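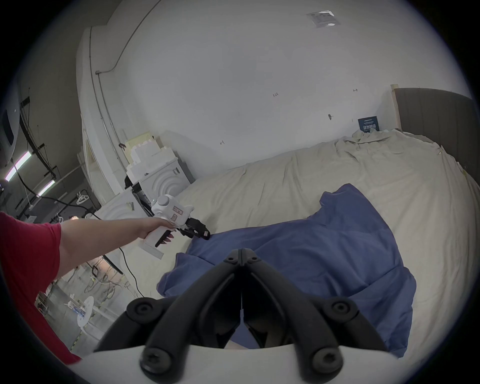
Agroecología aplicada. Apuntes de la sesión 6: policultivos y cobertura viva

Lectura previa: ficha de la parcela de Londdale (en la carpeta del curso).

1. De qué hablamos
Un policultivo es la siembra de varias especies en la misma superficie y durante el mismo periodo, o con periodos que se solapan. Puede hacerse en hileras, en franjas o mezclando las semillas. Cada forma exige un manejo distinto, sobre todo en la cosecha.

La cobertura viva es el conjunto de plantas que mantiene el suelo tapado entre cultivos o bajo ellos. Las leguminosas fijan nitrógeno; las gramíneas dejan más biomasa y protegen mejor frente a la escorrentía. En suelos pesados conviene combinarlas.

2. La parcela de Londdale
Superficie: 2499 metros cuadrados, con pendiente suave hacia el sur. Se dividió en siete franjas de igual anchura. Cuatro llevan maíz con judía y calabaza; las otras tres se dejaron como testigo, con maíz solo. La siembra de la cobertura de invierno (veza y centeno) se hizo tarde, ya en diciembre, y nació de forma irregular en la parte baja.

En el inventario de flora espontánea se marcaron más de 200 plantas. La mayoría estaba en los bordes, junto al seto — un dato que hay que tener en cuenta al comparar franjas, porque las dos exteriores no son equivalentes a las centrales.

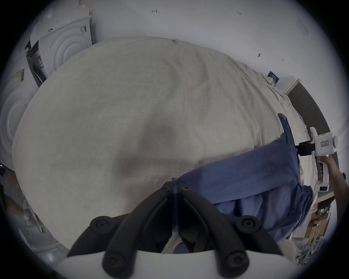

Desde Navickas objetan que comparar rendimientos solo por el maíz perjudica a la mezcla, y piden que se pesen también la judía y la calabaza. La objeción es correcta. Para eso se usa la relación equivalente de tierra (RET): se divide el rendimiento de cada especie en mezcla entre su rendimiento en monocultivo y se suman los cocientes. Si el resultado supera 1, la mezcla aprovecha mejor el terreno.

En Londdale faltan testigos de judía y de calabaza, así que la RET no puede calcularse con datos propios. Se tomarán los de Imbridge, con la reserva de que allí el suelo es más arenoso.

3. Para la próxima sesión
Traer hecha la tabla de rendimientos por franja, en kilos por metro cuadrado. Leer el capítulo de setos del manual de Zanoron; los anexos no entran.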